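Drindbridge Stivis parallel gripper: review after 1,045 cycles
Suha Bataineh
July 23, 2020

We bought the Stivis for light tabletop handling, small parts and kitchenware. Mounting and wiring gave no trouble. The fault appeared at cycle 7 of the first long run: the controller reported "grip confirmed" with nothing between the fingers. It came back 16 times in 1,045 cycles. Small blocks held above the table on a white arm are the bulk of our work, and a false confirm there means the arm carries on to the place position with no part.
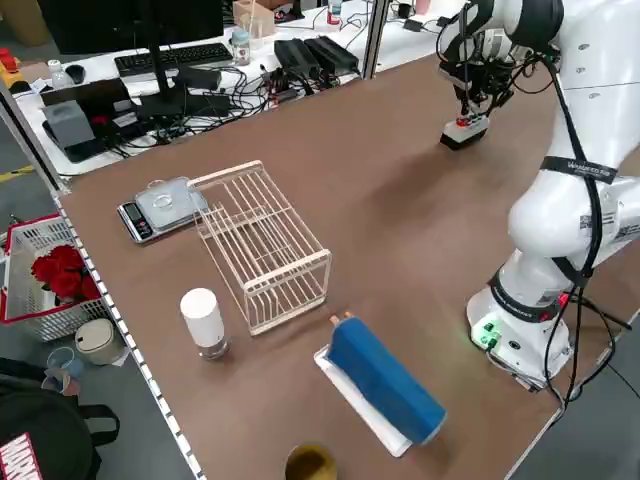 Weerakoon writes that his unit did the same until he lowered the closing force, and that the manual's default is too high for anything under 3 cm wide. I tried his value. The rate dropped – it did not reach zero.

The confirm signal is taken from motor current alone. Stiff cables raise the current enough to pass the threshold. With the fingers open over bare floor near a white rack, the status should read "open, empty", and on a good cycle it does.
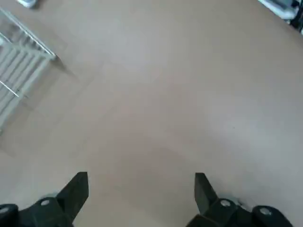
Stop behavior

This is the more serious point. An external stop halts the arm, but the gripper finishes its current move first. Delay was over 3 seconds in the worst case. Drindbridge lists a firmware fix for October. Until then, cut gripper power from the same stop circuit, and check the contact blocks on the buttons before you trust them.
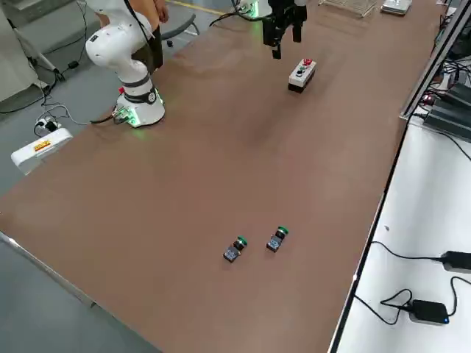 Cesus asks whether cutting power drops the part. It does, as the fingers have no spring hold. Keep hands out from under them.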